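What I learned from fitting clothes on real people

Since October I am helping with the fittings for a small show in our town, and I want to write down a few things before I forget them. I am not a fashion person by education. I studied accounting, and I learned to sew from my aunt and later from an evening course.
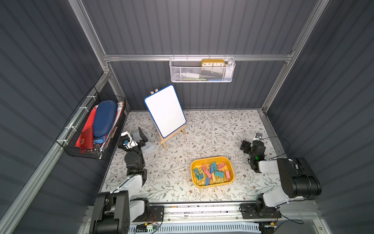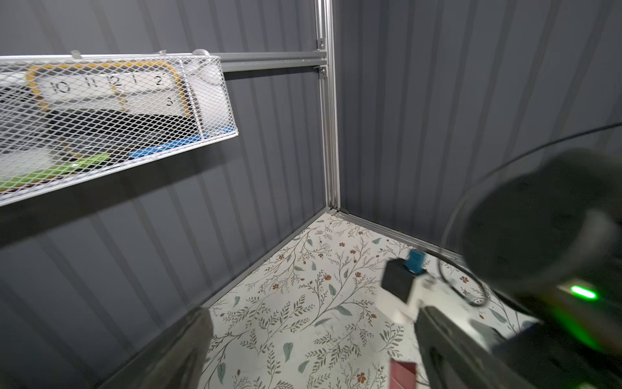

The wire basket on the rail, with the clock in it.

The show was for Barasa, the label of my friend Chaimae Soliman. She makes mostly coats and wide trousers, in wool when she can afford it. Chaimae asked me to take care of the fitting list, and I said yes without asking how long the list was. There were 53 garments. Some of them were only a belt or a collar, but each one had to be tried on by the person who would wear it, and each one needed a card with the name, the changes and the shoes.

My first mistake was to trust the measurements that people sent by message. People do not lie, I think, but they measure in different places. One woman gave me her waist where her trousers sit, and another gave me the waist where a tailor would put it. The difference was two full sizes. After the first Friday I stopped reading the messages and took the tape to everybody again, including Chaimae's cousin, who was a little offended.

The second thing is about hems. Érica Fontes, who walked in the long gray coat, is taller than me by a head. I pinned her hem while she stood in socks, and it looked very good. Then she put on the boots from Dutden, with the thick sole, and the coat was suddenly a different coat. It ended in the middle of the calf, at the worst possible place. I had to let it down by hand, and the old fold was still visible under the lamp. I steamed it, I brushed it, I steamed it again. In the end we put a line of dark stitching over the mark, and Chaimae liked it so much that she will keep it for the coats she sells. I was happy, but I still feel ashamed when I see that line.

I also want to say something about asking people how they feel in the clothes. In the beginning I asked "Is it okay?" and everybody said yes. It is a polite question and it receives a polite answer. Now I ask them to sit down, to lift the arms, and to pick something up from the floor. Lahcen Ramadan told me three times that his jacket was perfect, and then he could not reach his own shoe. We opened the back seam and added a small piece of the same fabric. It took me most of an evening.

For the fabric we used mainly what Chaimae had left from the last season, and one new roll from Eser that cost 235 euros. It was more than we had planned. The wool is beautiful, soft but not weak, and it forgives a needle that goes in the wrong place. I cut it very slowly. My aunt always told me to measure two times, and with this roll I measured four times, and I still held my breath.

The show itself was short. I saw almost nothing of it, only the backs of people going out and their faces when they came in again. Houda Ragab lost a button on the stairs and walked with her hand in the pocket, and afterwards two people asked Chaimae if the coat is meant to be worn like this.

Next time I would like to start the cards earlier, and to write them in ink — the pencil disappeared on half of them. I would also ask for all the shoes at the first fitting, even if they are ugly or borrowed. Sanaa El Idrissi has already asked me to help with her skirts in spring. I told her that I must think about it, but I have bought new pins.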